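7/19/26, prep room, Stallthorpe

Started on the gray cabinet today. It has been on the list since February and I had the morning free while Behrouz had the long bench for his fittings. Writing it up here so that whoever does the other two cabinets can copy what worked and skip the rest.

State of it when I started: the big bottom drawer was so full it would only open a hand's width. I had to slide a steel rule in over the front and push things down before it would come. Inside were three layers. Top layer was packing paper and empty Grulora boxes. Under that, offcuts of tubing, most too short for anything. At the bottom the older stuff: two boxes of hose clips, a bag of feet for a bench we no longer own, the missing lid for the parts washer (Roya has been covering the washer with a baking tray), and a sheaf of delivery notes from Ghasemi. I kept the delivery notes and put them in the office tray. Roy can decide if they matter.

Also found the 404 gasket set, unopened. We reordered that set in the spring. Have marked the box "spare, use first" and put it with the other one.

Took everything out onto a sheet on the floor and sorted it by who uses it, not by what it is. I tried sorting by type first and ended up with nine small heaps and no idea where any of them should live. By person it went much faster. Behrouz gets the clips and fittings. Yasaman gets tubing over 80 mm long, anything shorter went in the waste. Tuấn gets the electrical bits. Whatever had no owner went in a tub by the door with a note on it, and if it is still there when I do the next cabinet I will throw it out.

Drawer itself: ran the vacuum around it, then a damp cloth, then a dry one. There was a ring of something brown in the back corner that did not want to shift. Warm water and dish soap did it after I let it sit over coffee. Don't use the Finano cleaner on this paint. I tried a dab on the underside of the drawer lip and it went dull. It is fine on the bench tops.

The runners are in better shape than I expected. The left one was gritty and had a staple jammed in it near the back stop, and I think that was most of the reason the drawer stuck. Picked the staple out with tweezers, wiped both runners, one thin line of dry lube on each, worked it in and out a few times. Opens all the way now with one finger on the handle. Last time one of these was greased someone used the thick stuff and it collected dust like felt, so please use the dry lube in the yellow tray.

I did the drawer before the shelf and before the top, and that order was right. With the drawer cleared there is somewhere to put the things from the rest of the cabinet if you get called away.

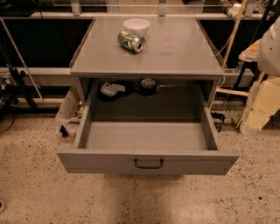 The open shelf under the top is the part I like least. It is dark in there and things go to the back and stay. Tape in particular. My suggestion is that tape and cord don't live on the shelf at all and go in the front left of the drawer, where you can see them when you open it. The shelf could then hold flat things only, such as the cutting mat and the clipboards. Asked Yasaman and she is in favor provided the mat goes in first and the clipboards on top of it. She uses the clipboards every day and the mat twice a month.

Top of the cabinet: cans and bowls go back to the kitchen at the end of the day, please. The top is the only clear flat surface at that height between the bench and the door and we all use it to set things down on the way past. I don't mind that during the day. It also has some smudges on it, which I will do with soap and water when I do the shelf.

Plan for the drawer, agreed with Tuấn at lunch:

Front left: tape, cord, scissors.
Front right: markers, labels, the label printer rolls.
Middle, full width: gloves, by size, small on the left.
Back left: wipes and cloths, clean only.
Back right: stays empty. Tuấn wanted the meter leads here but they have hooks on the wall and I would like them to stay on the hooks.

For dividers I was going to buy the tray inserts, and then measured the drawer and found they come up short and would slide. Roy has a strip of 70 mm high plastic edging left from the shelving job and says he can cut it to make slots. It only needs to be push fit. I would rather not drill the drawer, it belongs to the landlord along with the other two, and the inventory number on the back is 812 if anyone has to quote it.

Roya asked if we could line the drawer floor. I'm in two minds. Lining stops small things rolling but it also hides spills, and the brown ring was very likely a spill that sat under paper for a year. Will leave it bare for now and see if the dividers do enough.

Waste: the tubing offcuts and the packing went in a clear bag. Boxes flattened and put with the cardboard. The bench feet are metal, so they went in the scrap bin, not the general waste. Two aerosol cans from the bottom layer are in the cage outside. They still had something in them.

Time taken: the drawer was most of the morning, nearly all of it sorting. The runners took ten minutes. If the next drawer sticks, check for a staple before you start pulling on it.

Still to do:

Shelf, clear and wipe out.
Top, wash.
Ask Roy for the edging and the cut lengths.
Print labels for the drawer front, large type, Behrouz can't read the small ones.
Put the parts washer lid back on the parts washer and return the baking tray to the kitchen.
Read through the Ghasemi notes with Roy, check the gasket order against them.
Second cabinet: Yasaman has offered to do it if someone else moves the compressor first.

Added later: Roy cut the first two strips and both are a hair long. He is taking 1 mm off each and will bring them back with the rest.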